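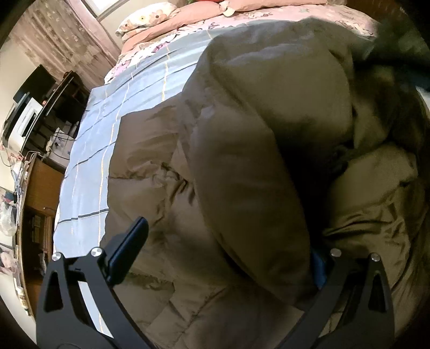
Tema 4. Dormir bien: qué sabemos y qué nos venden
Apuntes de clase. Psicología de la Salud, segundo curso
Prof. Irena Nowakowska no: el apellido es Nowakowski, sin flexionar. Lo digo porque cada año llega algún trabajo dirigido a otra persona.

4.1. Punto de partida

Casi todo lo que el público cree sobre el sueño procede de tres sitios: la prensa de fin de semana, la publicidad de colchones y el reloj de pulsera. Ninguno de los tres tiene mucho interés en decir "no lo sabemos". Estos apuntes sí lo dicen, y bastante a menudo. Si alguien busca una lista de consejos para dormir, hay miles en internet y son casi todas iguales, lo cual debería hacernos sospechar que se copian entre ellas.

Conviene separar desde el principio tres preguntas que suelen mezclarse:
a) cuánto duerme una persona,
b) cómo de bien cree que duerme,
c) cómo funciona durante el día.
Las respuestas se relacionan entre sí menos de lo que uno esperaría. Hay personas que duermen poco y no se quejan, y personas con un registro nocturno impecable que se levantan agotadas. Cuando lean un titular, miren cuál de las tres se midió.

4.2. El problema de medir

La polisomnografía es la referencia, pero se hace con electrodos, normalmente en una cama ajena y sabiendo que te observan. La primera noche suele salir peor que las siguientes (efecto de primera noche), y hay estudios que solo registran una.

La actigrafía infiere el sueño a partir del movimiento. Quien se queda quieto mirando el techo cuenta como dormido. Para el insomnio, que consiste muchas veces en quedarse quieto mirando el techo, es una limitación seria.

El diario de sueño es barato y recoge lo que le importa al paciente. También recoge su memoria, su humor de la mañana y sus ganas de agradar al terapeuta.

Los dispositivos de consumo dan fases de sueño con una precisión de minutos que no pueden garantizar. Un gráfico bonito de sueño profundo sigue siendo una estimación. Existe además el fenómeno contrario al deseado: gente que empieza a dormir peor por vigilar su puntuación.

4.3. Un caso para discutir: la manta Jiltska

Material repartido en clase: el folleto de la manta con peso Jiltska y el informe en que se apoya, firmado por la consultora Zawadzka. El folleto afirma que la manta "mejora el sueño profundo". El informe describe lo siguiente:

Participantes: 211 compradores que aceptaron contestar un cuestionario.
Completaron el seguimiento: 127.
Duración: 6 semanas.
Grupo de control: no consta.
Medida: una escala de satisfacción de 1 a 7.

Léanlo despacio. El sueño profundo no se midió en ningún momento. Los participantes ya habían pagado el producto. De los 84 que dejaron de contestar no se dice nada, y es razonable preguntarse si los descontentos se molestan en rellenar cuestionarios. Tampoco hay con qué comparar: mucha gente se decide a comprar una manta en su peor época de sueño, y las peores épocas tienden a pasar solas. Eso se llama regresión a la media y explica el éxito de una cantidad enorme de remedios.

¿Quiere decir que la manta no sirve? No. Quiere decir que este informe no permite saberlo. A quien le resulte agradable, que la use. Mi objeción es al folleto.

4.4. La "higiene del sueño"

Evitar el café por la tarde, no mirar pantallas, habitación fresca, horario regular. Algunas recomendaciones tienen una base fisiológica sensata (la cafeína, sin ir más lejos). Otras se repiten con más convicción que datos. Como tratamiento único del insomnio crónico, el paquete completo rinde poco, y en muchos ensayos se utiliza precisamente como condición de comparación. La terapia cognitivo-conductual para el insomnio tiene mejor respaldo, sobre todo por el control de estímulos y la restricción del tiempo en cama. Es también más incómoda, y sobre el abandono se escribe menos de lo que se debería.

Sobre la luz azul: el efecto existe en laboratorio, con intensidades y duraciones concretas. Pasar de ahí a unas gafas naranjas es un salto comercial.

4.5. Para la sesión de prácticas

Aleksandra Wilczyńska llevará el seminario. Traigan leído el folleto de la aplicación Konari (está en la carpeta del tema) y preparen por escrito, en una página como máximo:

1. Qué afirma exactamente, con sus palabras textuales.
2. Qué variable habría que medir para sostenerlo.
3. Qué grupo de comparación pondrían y por qué no vale una lista de espera.
4. Un resultado que, de aparecer, les haría cambiar de opinión.

El punto 4 es el que peor se contesta. "Más investigación" no es un resultado.

Las entregas de febrero se recogen en el seminario, en papel. El tema 5 (siestas y trabajo a turnos) da por sabido el apartado 4.2.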